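Home | Recipes | Kitchen Questions | Newsletter | About

Your garlic questions, answered
By Upendo Wanyama
February

Ever since I put up the slow garlic chicken (the one with 40 cloves, yes, really) my inbox has been full of people asking the same handful of things, mostly about how to get through that much peeling without losing the will to cook. So I've gathered them up and answered them properly. If yours is missing, send it over and I'll add it when I next have a cup of tea and a quiet Monday.

Do I need to peel it all by hand?

I do, and I quite like it! Put the radio on, pull up to the counter and it goes faster than you'd think. I break the whole bulb apart first, then nip the hard end off each clove so the skin has somewhere to start from. If the skin clings I press the clove with the flat of the knife, only gently, until I hear a little crack. Press too hard and you've got crushed garlic, lovely in a curry but no good for roasting whole.

What about shaking the cloves in a jar?

Anselmo Requena wrote in to swear by this one, so I gave it a fair go. It works on older, drier bulbs. With fresh ones I got a sore arm and a jar of slightly bruised garlic still in its coat. You might have a better arm than me.

Does soaking help?

A bit, yes. Ten minutes in warm water loosens the skins nicely, but they stick to your fingers afterwards and the cloves need a good pat dry before they go anywhere near hot oil. I'd save it for when you've got loads to do.

How do you stop the skins going everywhere?

You don't, completely. They're so light that if somebody opens the back door you'll be finding them behind the toaster until Easter. What I do is keep one heap going on a thin board, with a bowl next to it for the peeled cloves, and then I carry the whole board over to the food waste and tip it. A damp cloth picks up the stragglers far better than a dry one. 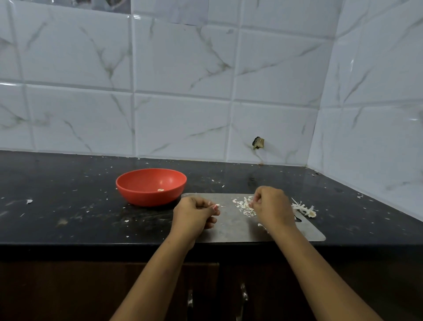
How long will peeled cloves keep?

About a week in the fridge, in a tub with a tight lid. I put a bit of kitchen paper in the bottom and change it if it feels damp. Anything slimy or sour-smelling goes straight out. Please don't keep them in oil on the worktop, however pretty it looks, as raw garlic in oil can make you properly ill.

Can I freeze them?

Yes, and I do it all the time. Spread them on a tray first so they don't clump, then bag them up (two bags, one inside the other, or your ice cream will taste of garlic). They go a bit soft once thawed, so use them for cooking.

My clove has a green shoot in it. Bin it?

No, it's fine to eat. The shoot can be bitter, so if I'm using the garlic raw I split the clove and flick it out with the tip of the knife. In a stew I leave it be.

How do I get the smell off my hands?

Cold water and washing-up liquid, then a rub with half a lemon if there's one going spare. Rodrigo Manzano says coffee grounds. I tried them and smelt of garlic and coffee.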